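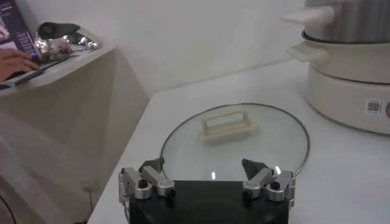 Plellutmont Housing Services: countertop cooking in shared and studio kitchens. A thread for residents. (1/16)

Many of our studios have no range. Residents in those units cook with a small electric cooker, usually one with a pot and a steamer tier that stacks on top. This thread covers where to place the cooker, how to handle the lid, and how to leave the counter for the next person. It replaces the notice posted last November. (2/16)

Placement. Stand the cooker on the open counter, on a dry and level surface. Do not set it beneath a wall cabinet or shelf. Steam leaves the pot in quantity once the lid is lifted, and repeated exposure will swell the underside of a cabinet within one season. The maintenance office repaired 80 cabinet bottoms last year, and most of those were directly over a cooker. (3/16)

Walls. Leave a hand's width between the base and the wall. White paint in our kitchens is a washable satin finish, but it does yellow where steam reaches it daily. If you notice staining, wipe it with warm water and a little dish soap. Please do not repaint it yourself. (4/16)

Side handles. Turn the pot so that its side handle does not stick out past the front of the counter. On stacked models, the pot and the steamer tier each have handles of their own. Line them up on the same side before you begin. It makes the stack easier to take apart, and sleeves are less likely to catch. (5/16)

Lids. The glass lid is the part we are asked to replace most often. Put it down flat on the counter, well back from the edge, with the handle facing up. Do not balance it on the steamer, lean it against the wall, or leave it in the sink under other dishes. (6/16)

A hot glass lid should never be placed on a wet counter or rinsed under cold water. Allow it to cool fully. If the counter is wet, dry it first or put down a folded towel. (7/16)

Several residents have asked whether a chipped lid may still be used. It may not. A lid with a chip, a crack, or a rim that has come away from the glass should be wrapped in newspaper, marked "broken glass," and brought to the front office. Replacement lids for units furnished by Housing Services are issued from the supply room in the Picard building. Please bring the measurement across the lid, rim included. (8/16)

Steaming. Fill the pot to the level given in your cooker's instructions before adding the steamer tier. Seat the tier squarely on the pot. If it rocks, lift it off and look for a grain of rice or a bit of peel caught on the rim. Steam escaping from the side of the stack usually has that cause. (9/16)

Lift the lid by tilting the far side up first, so that the steam goes away from your face. Use a dry mitt. Plastic handles stay cooler than the glass, but they do warm up during a long steam, and the metal tier becomes very hot. (10/16)

Outlets. One cooker per outlet, plugged directly into the wall. Extension cords and power strips are not permitted for any heating appliance under section two of the resident agreement. The kitchen circuits in the Grernasden wing carry less load than those in the newer buildings, and residents there should not run a cooker and a kettle at the same time. (11/16)

Labels. Please leave the maker's label on the base of any cooker you bring with you. The label may be small, but our inspectors use it to confirm the rated wattage. An appliance with its label removed cannot be approved until the resident provides the manual or a receipt. (12/16)

Cleaning the base. Unplug it and let it cool. Wipe the outside with a damp cloth and dry it at once. The base must never be placed in water. Light-colored finishes show soy sauce and turmeric within hours. A paste of baking soda and water, left on for ten minutes and wiped away, removes most marks. Do not use scouring powder on the pot or on the glass. (13/16)

Cleaning the counter. White counters in the shared kitchens are to be wiped after each use, including the strip behind the cooker where it meets the wall. Crumbs and starch collect there. The cleaning crew washes floors and empties bins, but counters are the responsibility of the person who has just finished cooking. Our latest kitchen survey received 1,057 replies, and sticky counters were the most common complaint. (14/16)

Storage. In shared kitchens, cookers should be put away in your assigned cupboard overnight. Store the steamer tier inside or on top of the pot with the lid turned upside down over it, so that the handle points inward and the stack takes up less height. Items left on the counter for more than one day will be moved to the Pluleo storage room, where they may be collected during office hours. In studios, the cooker may remain on the counter provided it is unplugged when not in use. (15/16)

Questions on approved appliances should be sent to Radoslava Beneš, Resident Kitchens Coordinator, at the front office. Requests for replacement lids, pots, and steamer tiers may be left in the box by the door with your name and unit number. Printed copies of this guidance are available in large type. Effective April 19, 2022. (16/16)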